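Ketness Technical College
Receiving and Packing, Part 2: Weighing Soft Things and Awkward Things
Handout for the evening section. Revised 1/14/23.

Bring the workbook. The worksheet at the end of this handout is due at the start of the next meeting, and "I left it in the van" was used up by last year's class.

1. Where we left off

Last time we covered labels, and why a label on a seam is a label on the floor by morning. Now we get to the bench. A receiving bench is a simple thing: a table, something to weigh on, something to put the goods in, and a way for the goods to leave. Most of what goes wrong at a bench goes wrong because one of those four has been used as one of the others. The scale becomes a shelf. The crate becomes a trash can. The table becomes a place to keep lunch. 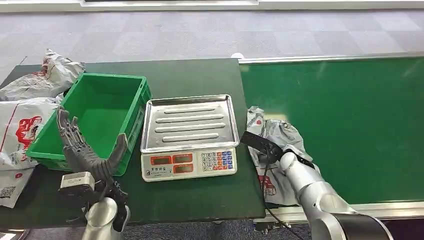 2. Courier bags

White plastic courier bags are slippery, light and bad at staying where you put them. One will hang over the edge of a table quite happily until you turn your back. The printing is there for the carrier and the advertiser, in that order on paper and the other way around on the bag, where the logo gets the good real estate and the code you need to scan is the size of a cracker.

Working rules:
Smooth the code flat before you scan. A wrinkled code is a guess.
Keep unprocessed bags on one side of the crate and finished ones out of reach. Pick your side and stay with it.
An empty bag is trash. A bag that feels empty is not trash until you have put a hand in it. The Ogura exercise (workbook) is built entirely on this point, and every group still throws away the earring card.

3. The scale

Read the front before you touch the keys. A scale with three display windows is telling you three different things, and only one of them is the weight. On many counting scales the other two are unit weight and piece count; on price scales they are unit price and total. Check the small labels on the one you're using. Writing down the wrong window gives you a very confident number.

Zero with the tray on. The raised ridges in a steel tray give the metal some stiffness, and they also give small screws somewhere to hide, so run a hand across before zeroing.

Tare is for the container. Put the empty crate on, press tare, take it off, and don't be alarmed by the negative number. If the crate is wider than the tray, make sure it isn't leaning on anything. A crate with one corner on the table is being weighed by both, and the table doesn't report its share.

Sample calculation: 20 fittings weigh 300 grams, so each is 15 grams. A bag of the same fittings then reads 1,455 grams net. That makes 97. If the slip says 100, recount before you write to the supplier in capital letters.

4. Upholstered goods with hardware

Padded seats are the other half of this unit. The vinyl-type coverings mark easily, and the hardware sits exactly where you want to put your hands. Look for levers, knobs and bolt ends at the side, in the gap between the upper and lower cushions, before you pick up anything.

Don't lift by the lever. It is shaped like a handle and it will feel like a handle. Take the weight from the solid parts underneath, with two people if the seat is large. Don't work the lever to see what it does, either. You may find out.

Check bolt ends for sharp edges and pad them. Clear plastic draped over a cushion keeps dust off and does nothing whatever for a protruding bolt, which goes through it on the first corner. Note any creases in the covering on the intake sheet, and say where they are. "Creased" alone has never settled a claim.

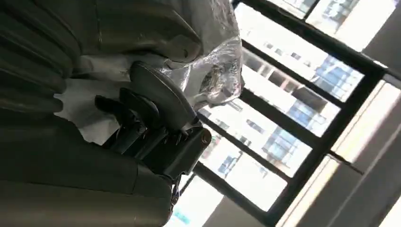 5. Worksheet

Answer in your own words. The Plaltus glossary at the back of the workbook has been copied out often enough.

Sketch a bench layout for incoming courier bags. Mark where the empties go.

Explain what happens to the net weight if you tare with a glove still in the crate.

Write the hardware line of an intake sheet for a padded seat with a side lever. Two sentences, no adjectives.

Next meeting: tape. Read the July supplement first, including the page on dispensers, and bring scissors you don't love.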